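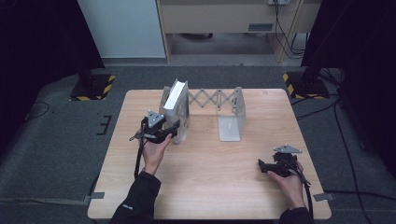

Keep Fewer Books, Lend More of Them

I used to own a wall of books, and I was pretty smug about it. Visitors would tilt their heads sideways to read the spines and I'd stand there pretending to fix the drinks. Then I moved from Sandoval to a place with 2 rooms and one decent wall, and the whole collection had to fit on a shelf that holds maybe forty paperbacks.

So I gave away about 100 of them. It hurt for a week! After that I mostly felt lighter, and a little embarrassed at how many I'd never opened (a history of salt, twice, in different covers).

My friend Zyanya Bermúdez thinks I'm a traitor. She says unread books are a kind of promise, and she likes having promises around the house. Fair enough – but I've seen her hallway, and you have to walk it sideways.

What I do now is lend things out the minute I finish them. I write my name inside the cover and hand the book over, and I don't ask for it back. One mystery has been through 16 people at my old office, and it came home with coffee on it and somebody's angry notes in chapter nine. I love those notes. I'd never have met them if the thing had stayed on my wall.

I do keep a few. My grandmother's cookbook isn't going anywhere, and neither is the atlas. Everything else is up for grabs, so come over and bring a bag.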